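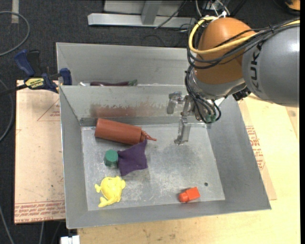 **Progress report to the Gaillard Fund: Cokcombe parish paths and hedgerows**

Period covered: October to February

This report follows the headings in the grant letter. Spending is in the attached sheet and isn't repeated here, apart from the two changes we need you to agree.

## Work done

The main job this winter was the green lane between Cokcombe and Warkstead. The lower half had been close to impassable for several winters because the ditch on the north side had silted up and water was running down the lane itself. We had the ditch dug out along its whole length and the old stone culvert under the field gateway cleared. One end of the culvert had collapsed, so the contractor rebuilt the headwall using stone found in the ditch. The surface was then topped with local stone on the two worst stretches. The rest has been left as grass, as agreed with the riding group.

The lane was reopened in January. After the heavy rain later that month the water stayed in the ditch as far as the bend. Beyond the bend there is still a soft patch, which we think comes from a spring in the bank and won't be cured by ditching. A short length of pipe under the surface would probably deal with it. We have asked for a price.

On the hill path we replaced 9 stiles with gates. The application said 12. Two of the others are on land that changed hands in the autumn, and the new owner would like to see how the sheep get on with the first gates before deciding. The last one is in a wall that needs rebuilding before anything can be fixed to it.

Hedge planting went ahead at Brerkuslow in two visits. The plants are hawthorn, blackthorn, hazel and field maple, with a few crab apples at the road end. They arrived a fortnight late and some of the hazel was poor, so the nursery has agreed to replace it next season at no charge. All the plants have guards and canes.

## Hedge laying

We ran six training days on the old hedge beside the allotments. A total of 45 people booked and nearly 40 came. Most were new to the work. The hedge had been let go for a long time and several of the stems were too thick for beginners, so the instructor cut those ahead of each session.

The length laid is shorter than we planned. We had assumed that a group would speed up over the day, but new people joined each time and the pace stayed the same. Next winter we would like to run the days in pairs, with the same group coming to both.

## Problems and delays

- The footbridge below Warkstead has not been started. The county's engineer wants the span checked again following the bank slip in November, and we can't order timber until that is settled.
- Two fingerposts were delivered with the wrong distances on them. They have gone back.
- The Brerkuslow car park was closed for resurfacing during the second planting visit – people had to walk the plants up from the road, and we finished after dark.

## Changes we are asking for

1. To move the money left over from the three stiles to the drain on the green lane, once we have a firm price.
2. To carry the footbridge budget into the next grant year. The county has said in writing that it still supports the bridge.

Neither change affects the total.

## Next period

Nesting starts soon, so there will be no hedge cutting until the autumn. Over the spring we plan to put up the fingerposts, weed round the new plants at Brerkuslow and survey the path from Cokcombe church to the river. The survey will record surface, gates, signs and any place where a pushchair can't get through. We also owe you the printed walks leaflet. The text is done and the maps are with the printer, and we will post copies with the next report.

Please let us know about the two changes before the end of March if you can, as the drain price will only be held until then.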